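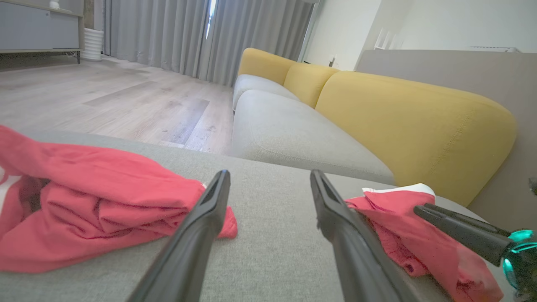
The sofa where the laundry lands

Every home has one spot where clean clothes wait to be folded. For the owner of Oltada, a small laundry and folding service, it is nearly always the sofa.

"I've picked up from some 300 homes and the pile is on the seat cushions in most of them," she says. "People sit down next to it and watch TV."

She doesn't mind a sofa as a work surface. A light gray seat like this one shows up red clothes well, and a long modular gives you room to spread out. What she asks is that nothing damp goes on it. "Red is the color I worry about. I lay down a white towel first and check it after 10 minutes. If there's pink on the towel, the shirt goes back on the rack."

White trim on red needs the same care. She washes those pieces cold, inside out, and never leaves them bunched up in the machine.

Her folding is quick. She shakes the piece out, lays it face down, brings in the sides and folds up from the hem. "If it's been sitting in a heap, smooth it with your hands first - you may not need the iron."

And the mustard cushions? "Stand them up against the back and leave them there. I once folded a whole load around cushions on the seat and had to do half of it again."

Oltada started in May with 2 regular customers. It now collects on weekdays in Manole and Nistumow.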